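On Keeping a Letter Habit Going

My grandmother wrote letters the way other people brush their teeth, every night after the dishes and before the news, at the same corner of the same kitchen table with the oilcloth folded back so the pen wouldn't skip. I got one a month from the time I left for college until the year she died, and I answered maybe a third of them, which I still feel bad about. So when I started writing letters myself a few winters back, part of it was plain old guilt, and I might as well say so up front.

It was December, I had a cold, and I'd bought a box of cards that were meant for the holidays and never got sent. I wrote one to Mbali Potgieter, who I shared an apartment with after school and hadn't spoken to in years beyond a thumbs-up on a photo. I told her about the cold, and the soup I was making for the cold, and how the neighbor's dog had learned to open our gate. That was pretty much the whole letter! I mailed it before I could decide it was silly. Three weeks later I got four pages back, both sides, in that slanty green handwriting I used to see on the rent envelope, and I sat down on the stairs with my coat still on and read it twice.

I've been at it ever since. Last week I finished my second notebook (I write down who I sent a letter to and a word or two about what was in it, so I don't tell Obinna Oyelaran the gate story again, as he has now heard it three times and was very gracious about the third). The last line in that notebook is number 411. I'd hoped to be at 400 by the end of summer, so I was pretty tickled. Of course plenty of those are postcards, and a postcard is barely a letter, but I put a stamp on it and it's my notebook, so it goes in.

People ask me what on earth I find to write about, and I understand the question, because my life is not exciting. I go to work, I come home, I fuss over the tomatoes in season and complain about the lack of them the rest of the year. But a letter doesn't seem to need news. The ones I like best to get are the ones where someone is obviously just sitting there with a cup of coffee looking around. Amarachi Ogundipe once gave me a page and a half on trying to return a lamp. I have never met the lamp, I don't know what it looked like, and I think about that page every time I stand in a returns line. Kayode Bassey, on the other hand, writes six lines, always about the weather, always signed with his full name like I might confuse him with some other Kayode. I love those too.

What I do, if I'm stuck, is start with whatever I was doing ten minutes ago. "I just burned the rice." Then I'm off. I used to do drafts, and the drafts were awful, stiff as a board, like I was applying for a job as somebody's friend. Now I write straight in ink and cross things out and leave the crossing-out for them to puzzle over. My aunt Liên Thân (she's my husband's aunt, properly speaking, but she wrote to me first so I've claimed her) tells me the crossed-out parts are what she reads hardest. She holds them up to the window.

As for supplies, I'm not fussy, or I say I'm not and then I spend a whole lunch hour picking out envelopes. For everyday letters I use the cream pads from Nirkach, the little stationery shop two doors down from my dentist, which means every six months I get a cleaning and a pad of paper and feel like a very well-kept person. The shop used to be called Ekpo and half the town still calls it that. The pads take fountain pen ink fine as long as you don't lean on it. I had a fancier kind for a while that somebody gave me, heavy as a tablecloth, and I found I couldn't write to anyone on it. Every sentence felt like it should be carved. It's in a drawer, waiting for me to have something important to say, and I wouldn't hold my breath.

Stamps I buy by the roll. I did try to be clever one year and order a big mixed lot of old unused ones from an estate sale, 185 of them in a cookie tin, all odd amounts, so that every envelope needed five or six and there was hardly room for the address. My mail carrier thought it was great fun. Mbali wrote back asking if I was feeling all right.

The hardest part by far has been the people who don't answer. I had a rule in the beginning, two letters without a reply and I'd stop, and I thought that was sensible and kept everybody's feelings safe. Then I remembered all those letters of my grandmother's I never answered, and how the next one always came anyway, with the pressed leaf or the coupon for something I didn't buy, and not one word in it about my owing her. I dropped the rule that same night. There's an old coworker of mine I've written to nine times and I have no idea if she opens them. If she ever reads this, hello, the gate is fixed and the dog has moved on to the screen door.

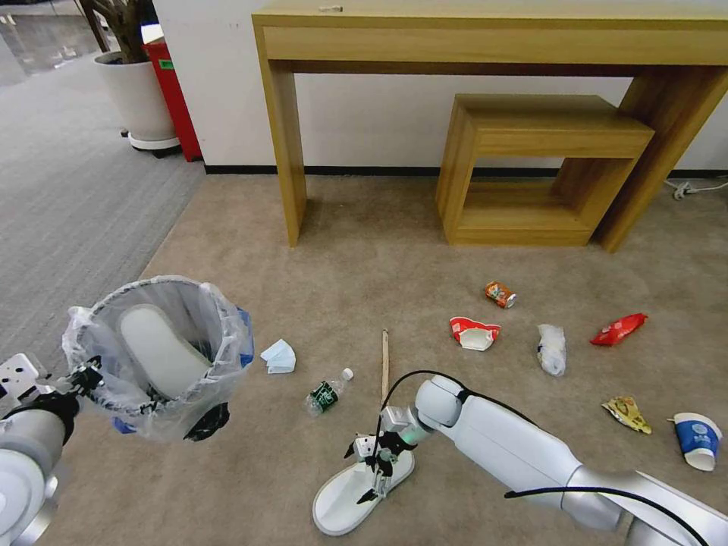 I mean to start the third notebook this weekend. Liên is first, since I owe her one and she's been asking after the tomatoes, and then Obinna, who I have promised a letter with no dog in it whatsoever. If you'd like one too, leave me a note with your mailing address through the contact page and I'll put you on the list. My handwriting is big, so you won't need your good glasses.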